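Subject: Re: [pirkgate-boats] Sedum's stern gland, and is she worth the asking price?
From: Witold Szewczyk
Date: April 2020

Yolanda Paredes wrote:

> Hello all, has anyone on the list been aboard Sedum, the blue ketch on the
> hard behind the sail loft? The broker has her at 19 thousand and says the
> engine has done 1,339 hours. I can't get up to see her for now and I'd be
> buying from the photos and an old survey. Jarosław says walk away, Vivek
> says make an offer. The stern gland is "weeping slightly" in the survey.
> Should that put me off? And would she be too much boat for two?
>
> Yolanda (currently boatless)

Hello Yolanda,

I have been aboard her, yes! Two seasons ago I helped Henryk Urbańczyk bring her round from the river when he was thinking of buying her himself, so I can tell you a bit, though you should take it as one man's opinion after a long wet passage and not much sleep.

The stern gland wouldn't put me off. She has the old-fashioned stuffing box and those are meant to drip a little when the shaft is turning. Ours did, and Henryk gave the greaser a turn every few hours and that was that. If it drips with the engine off, repack it. You can do that in an afternoon while she's ashore, and the packing costs next to nothing. What I'd want to know is whether the shaft itself is scored, and an old survey won't tell you that.

The hours sound believable to me. I'd worry more about an engine that has sat. Ask when it last ran, and ask for the date of the last impeller, and if the broker goes vague on you then knock the price of a service off your offer. Hakim at the yard will know more than the broker does, he always does, and he answers his phone if you catch him before lunch.

Now the things I didn't like. The window over the galley leaked on us, on port tack only, straight into the cutlery drawer. The mizzen is a nice sail but the sheet catches on everything in a tack. And the headlining in the forepeak was coming down in two places — it may have been done by now, but I'd ask for a close photo of it.

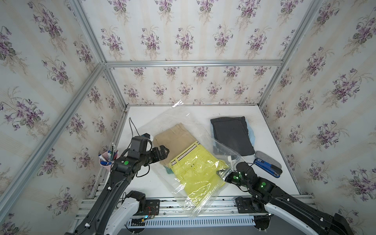 Too much boat for two? I don't think so. There were three of us and one was asleep most of the way. She balances beautifully under jib and mizzen, and you can leave the main in its cover if it's blowing more than 6, which we did with no shame at all. Coming alongside is another matter. She kicks to port in reverse and takes her time about stopping, so practise somewhere with no expensive neighbours. (I say this as the man who met Balo's pushpit at the fuel berth. Sorry again, Vivek.)

If it were my money I'd offer, subject to a fresh survey, and not sign anything until someone has been under her with a hammer. She'll still be there in September, I should think.

Does anybody know if the cradle is included? Henryk was told it was, and then that it wasn't.

Witold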